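Laminate or oil finish for a shared meeting table?

Posted in Furniture and Fittings
25 April 2022

Tùng Lâm
Our office in Lononthorpe is replacing a meeting table that is used by several departments. The present top has dull rings left by cups and a number of shallow scratches. The budget is $700, which must include any coating or sealing products. We have been offered an oiled wood top and a laminate top at similar prices. Which would members recommend for a room that receives heavy daily use, and what care should we expect to provide?

Zudelis Facilities Desk
We recommend laminate for shared rooms. An oiled top requires a fresh coat at regular intervals, and the room must be closed while the oil cures. In our building this work was scheduled every January and was postponed more than once. Laminate may be cleaned daily with a damp cloth and mild soap. Abrasive pads should not be used on either material.

Color also deserves attention. Very dark tops show dust and fingerprints, while white tops show ink. A muted brown with a matte surface is a sensible middle choice and reduces glare from ceiling lights.

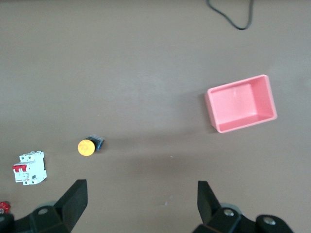

Before you place an order

Request a sample of the top and keep it in the room for 3 days. Place a warm cup on it, write on paper over it, and clean it as your staff would. Ask the supplier in writing whether the edges are sealed, as water generally enters at the edge first. Confirm the delivery charge. Ours added $200 to the price and was not shown in the first quote.

Suta
Oil. You can sand out a scratch, and you cannot do that with laminate.

Trịnh
The previous reply is correct with respect to scratches, but sanding a full top is a day of work and creates dust throughout the room. For a table shared by several departments I would select laminate and require coasters. I would also advise against purchasing a glass cover. It traps moisture underneath, and the one we purchased was removed within the year.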